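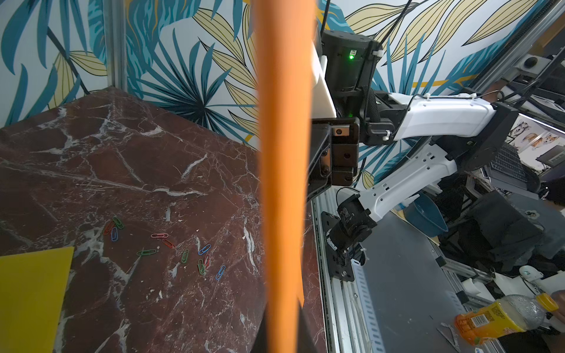
Figure 4. Plastic-coated paper clips in green, red and blue on a marble tabletop.

4.2 Keeping loose papers together

We had expected the households in Plelldale to talk mostly about where they keep their papers, and a good many did, but what they really warmed to was the matter of fastening them. Of the 600 diaries returned to us in August, the longest entries were nearly always the ones on clips, staples and string – and we are grateful to everyone who took the trouble to write them.

Paper clips were well liked in both districts. Families in Stutden used colored ones to tell school letters from bills, while those in Flisten bought whatever the corner store had, often in boxes of 100, and gave little thought to color at all.

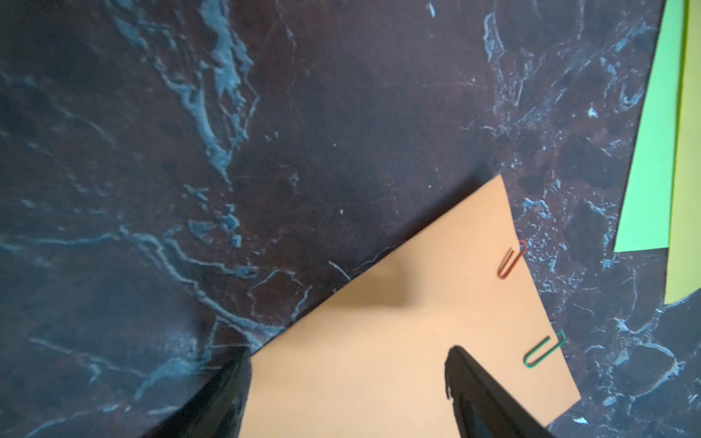
Staples were a different story. People used them for papers they thought of as finished, such as a paid bill or an old lease, and several wrote that pulling one out felt like reopening an argument. A clip left the matter open, and a clipped bundle might sit by the phone for weeks before anyone moved it.

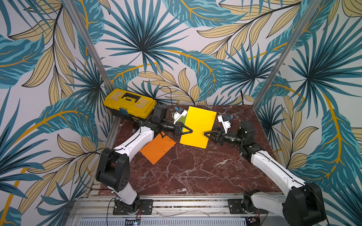 The Skoryk survey, which reached 2000 homes by mail, asked only about folders and boxes, so we cannot compare our results with theirs as closely as we would like. We return to folders in Section 4.3.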